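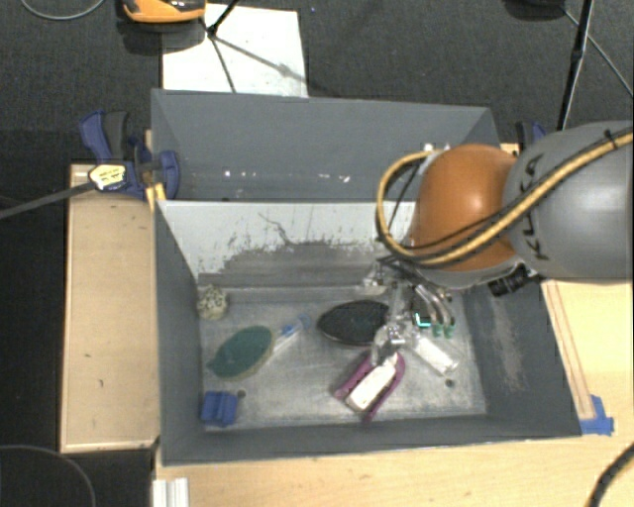 5. Recording Ejections and Stadium Bans

This section covers the Vandex incident module as used by stewards' supervisors and control room staff at Adamczyk Stadium. It assumes that the match has already been created in the system (Section 3) and that user roles have been assigned (Section 4). Ticket scanning is covered in the Brustix handheld guide and is repeated here only where the two systems meet.

5.1 Before You Start

You need the following:

A Vandex account with the Supervisor or Control role. Steward accounts can open a draft incident but cannot submit one.
A Brustix handheld paired to the current match, or a control room workstation.
The gate sheet for the section you are working in.

Check the match name at the top of the screen. If it shows the previous fixture, sign out and sign in again. Incidents entered against the wrong match can be moved later, but only by a Control user, and the move shows in the audit log.

NOTE: The clock on the handheld is set from the control room server at sign-in. Do not change it by hand. If the handheld time and the scoreboard time differ, use the handheld time in all entries.

5.2 Opening an Incident

1. From the home screen, select Incidents, then New.
2. Choose the incident type. The types are Disorder, Pitch Entry, Thrown Object, Prohibited Item, Abusive Language, Ticket Misuse and Other.
3. Enter the section. For the visitors' end, use 11 for all rows, including the two rows behind the camera platform. The ticketing office lists these rows under a separate price band, but Vandex does not.
4. Enter the row and seat if known. If the person was standing in an aisle or on the concourse, leave Seat blank and pick the nearest stairway from the list.
5. Enter the time at which the incident was first seen. The time of the entry itself is stored separately.
6. Select Save Draft.

The draft is given an incident number at this point. Write the number on the gate sheet. Radio calls about the incident should use the number and not the name of any person involved.

If several people are involved in one disturbance, open a single incident and add each person to it under 5.3. Open a second incident only if the trouble starts again in a different section or after the people have been separated and seated.

CAUTION: Do not open an incident for a medical call. Use the Medical tab. Incident records are shared with the visiting club after the match, and medical records are not.

5.3 Adding a Person

1. Open the draft and select Add Person.
2. Scan the ticket or season card with the handheld. Name, account number and seat are filled in from the ticket record.
3. If no ticket is available, select Manual Entry. Enter the name as shown on the identification offered and tick the box for the kind of identification.
4. If the person will not give a name, select Unidentified. Enter a short description of clothing in the Notes field.
5. Set Role to Subject, Witness or Affected Party.
6. Select Confirm.

A season card that was passed to a friend will still scan as belonging to the account holder. Compare the photo on the card record with the person in front of you before you select Confirm. Where they do not match, set Card Holder Present to No. The ban process in 5.6 will stop if this field is blank.

Persons under the age of 18 are flagged from the date of birth in the account. For manual entries you must set the flag yourself. When the flag is on, the record is hidden from Steward accounts and the Guardian field becomes required.

5.4 Writing the Account

The Account field is free text. It is the part of the record most likely to be read by people who were not at the match, including the league's disciplinary office and, in some cases, a court.

Write in the past tense and in the order in which things took place. State what you saw or heard yourself. If another steward told you something, give that steward's badge number and put the statement in a separate paragraph.

Acceptable: "The subject moved down two rows and pushed a man in a blue jacket with both hands. The man fell against the rail."

Not acceptable: "The subject was drunk and looking for a fight."

Signs of drinking can be recorded if they are described: speech, balance, smell, a cup in the hand. Words used by the subject should be written out in full, inside quotation marks, even where they are offensive. Do not replace letters with symbols.

The Account field locks when the incident is submitted. Later additions go in Supplement, with their own time and user name. There is no limit on the number of supplements.

5.5 Recording an Ejection

1. Open the incident and select the person.
2. Select Action, then Eject.
3. Choose the exit gate. Visiting supporters leave by Gate 3 unless the control room gives another gate over the radio.
4. Enter the badge numbers of the stewards escorting the person. At least 2 are required. The Submit button stays gray until both fields are filled.
5. At the gate, scan the ticket again and select Void. The handheld gives one long tone.
6. Enter the time the person passed the gate line.
7. Select Submit.

Voiding the ticket stops re-entry at every gate on the Brustix network. It does not cancel the season card for later matches — that is a ban, and it is handled under 5.6.

If the person is handed to the police, select Transfer in step 2 in place of Eject. Enter the officer's number and, where one is given, the police reference. Stewards should not hold the ticket or card in this case. It goes with the person.

NOTE: An ejected person still counts in the attendance figure. The visitors' section is licensed for 1,408, and the live count shown in Vandex drops by one when the gate time is entered. The reported attendance does not change.

5.6 Requesting a Ban

A ban request can be made only by a Control user and only on a submitted incident. Supervisors who think a ban is called for should tick Refer for Review before submitting.

1. Open the submitted incident and select the person.
2. Select Action, then Ban Request.
3. Choose Interim or Full. An interim ban takes effect at once and ends when the review is closed. A full ban takes effect only after review.
4. Choose the scope: Home Matches, Away Travel, or Both. Away Travel blocks the account from buying tickets on club coaches and from the away allocation.
5. Attach any video clips. Clips are picked by camera number and time and are copied out of the rolling store. The rolling store is overwritten, so do not wait for the review to begin.
6. Select Send.

The request goes to the Geltard supporter conduct desk. A letter is created from the template and held as a draft until the desk approves it. The letter gives the incident number, the scope of the ban and the date by which the person may reply.

For trouble away from the stadium, such as on a train platform or at a parking lot, set Location to Off Site when opening the incident. Off-site incidents cannot carry an ejection. They can carry a ban request, provided that a police reference or a signed witness statement is attached.

CAUTION: Do not tell the person at the gate that a ban has been or will be issued. Give the printed contact card only.

5.7 Correcting an Entry

Wrong section, row or seat: edit the field while the incident is in draft. After submission, add a supplement.
Wrong person scanned: select the person, then Detach. The ticket is restored if it was voided in error. Tell the gate by radio before the person returns.
Duplicate incident: open the later of the two and select Merge. The lower number is kept.
Handheld lost connection: entries are stored on the device and sent when the signal returns. Do not enter them again at the workstation. A small arrow beside the incident number shows that an entry has not yet been sent.

Draft incidents left open at the end of a match are listed on the supervisor's home screen. All drafts must be submitted or withdrawn before the match can be closed under Section 6.

Section revised 11 Jun 2025. Corrections to this section go to Ruben Baert, control room systems.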